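Workshop tips: bench setup for two-arm packing trials

These notes cover the packing bench only. They come out of the Jestero trials, in which two arms sort soft snack packets between a bin and an open tabletop, and in which we compared ways of recording demonstrations. The method is at the end, with the result, so that the tips can be checked against something.

Table

Use a solid wood top. Thin tops ring when an arm stops short, and the ringing shows up in the joint readings. Bolt each arm to its own plate and bolt the plate through the table. Retighten after the first day of use and then once a week.

Wipe the top with a barely damp cloth. Furniture polish makes film packets slide, and the residue takes several cleanings to come off. If polish has been used already, dish soap in warm water, two passes, then a dry towel.

Mark the home position of the bin on paper and keep the paper in a drawer. Pencil marks on the wood get learned. In our first runs the policy followed a pencil corner and missed the bin whenever the table had been sanded.

Cables

Leave a loop at the wrist large enough for a full turn. Tie the rest along the top of the link every hand's width, with hook-and-loop strips. Zip ties bite into the jacket and have to be cut off at each service. Keep floor cables out of the walking line between the desk and the table.

Packets

Soft packets change shape with handling. After long use the film creases, the air shifts to one end and the end seals curl. Replace the full set when any one packet leaks, and do not mix old and new packets in the same run. Store spares flat in a covered box. Nambiar, the earlier bench, kept them upright in a jar, and every packet had a bent seal.

Drop the pile from a low height for each start. Do not arrange it by hand. Hand-arranged piles come out with too many label sides up.

Bin

A bin with sloping sides is easier to reach into than a straight one. Turn it by a different angle at each start, including angles that look awkward. Wash it with the same soap as the table.

Method and result

Soledad Echeverría set up the comparison in May. The same operators recorded 152 demonstrations under each of 2 conditions. In the first, the bin stood square to the table edge at every start. In the second, it was turned freely and the pile was dropped. Training settings were identical. Testing used turned bins only. 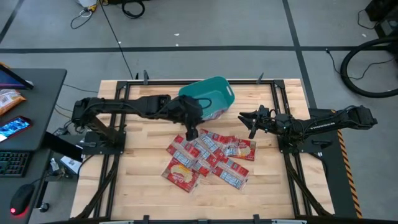

Does the bin need to be fixed to the table during recording?

Leave it free. A fixed bin gives cleaner recordings, but the arms never learn what to do when a packet pushes the bin out of place, and on a working bench that happens often.

The policy trained on turned bins finished more of its test runs. Most failures in the square condition were the same: the packet was released over the rim and slid down the outside. Failures in the turned condition were mixed, mainly double picks where one packet lay across another. Recording took longer in the second condition, over 2 hours in total, nearly all of it spent resetting.

We have not tested rigid boxes or lidded bins. The Lolletti gripper pads were used throughout. They should be washed with plain water and left to air dry, and swapped when the surface goes shiny.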